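3.2 Entretien des surfaces de préparation dans les cuisines domestiques

L'enquête menée par l'Institut Arkutden auprès de 456 ménages porte sur les habitudes de nettoyage des plans de travail et des planches à découper. Les réponses ont été recueillies en octobre au moyen d'un questionnaire écrit, complété par des entretiens conduits par H. Widmer et L. Mets. Au total, 908 surfaces ont été déclarées, tous matériaux confondus.

Le bois demeure le matériau le plus fréquemment cité pour la découpe. Parmi les personnes interrogées, 65 déclarent réserver une planche distincte à la viande crue ; les autres alternent les faces ou se contentent d'un rinçage entre deux usages. La planche reste le plus souvent à demeure sur le plan de travail, disposition qui limite le séchage de la face inférieure.
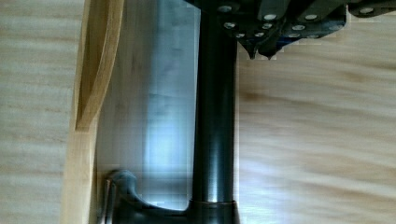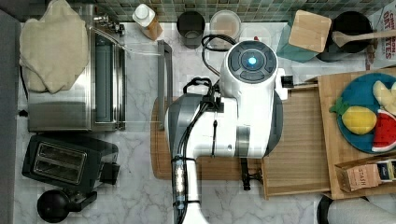
Figure 4. Deux vues prises dans une même cuisine. Seconde vue : plan de travail en marbre blanc veiné de gris, grande planche à découper et plateau rectangulaire en bois.

Les plans en marbre appellent des précautions particulières. Les produits acides, vinaigre compris, en altèrent le poli, et huit ménages signalent des taches mates apparues après un détartrage. Le protocole Sanitine, élaboré par M. Hashemi, recommande un savon neutre suivi d'un essuyage immédiat. Pour le bois, il prévoit un brossage dans le sens des fibres, puis un séchage sur chant.

Les écarts entre pratiques déclarées et pratiques effectives n'ont pas été mesurés. Ils feront l'objet d'un second volet, confié à R. Sutter.

Institut Arkutden – Contact – Tous droits réservés – Haut de page

Commentaires

Mirjam Lehner
Le séchage sur chant suppose un support stable. Le protocole en prévoit-il un ?

Imhof
Merci pour cette section. Je n'ai pas trouvé le questionnaire en annexe, est-il disponible sur demande ?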